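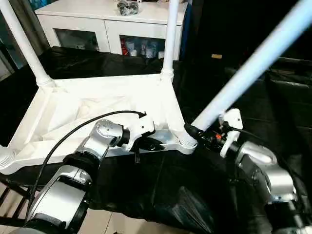
Ticket 133: Steckregal Vurkura wackelt nach dem Umzug

Guten Morgen zusammen, und erst einmal lieben Dank für die ausführliche Nachricht! Wir von Liltik haben sie in Ruhe gelesen. Dass das Regal nach dem Umzug in den Keller schwankt, kennen wir gut, meistens liegt es am Boden und selten am Regal selbst.

Bitte zuerst alle Böden leer räumen und das Regal etwa 6 cm von der Wand abrücken. Danach die Stangen von unten nach oben nachdrücken, gern mit einer kleinen Drehung, und zwar
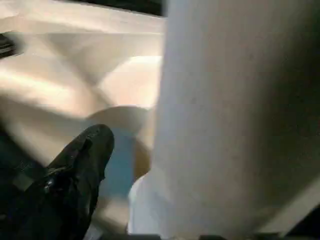
reihum, damit sich nichts verkantet. Eingeweckte Gläser gehören nach ganz unten, das macht viel aus.

Nachtrag, 5 Uhr nachmittags: Filzgleiter sind unterwegs. Wenn es danach noch wackelt, einfach wieder hier schreiben, das Ticket bleibt offen.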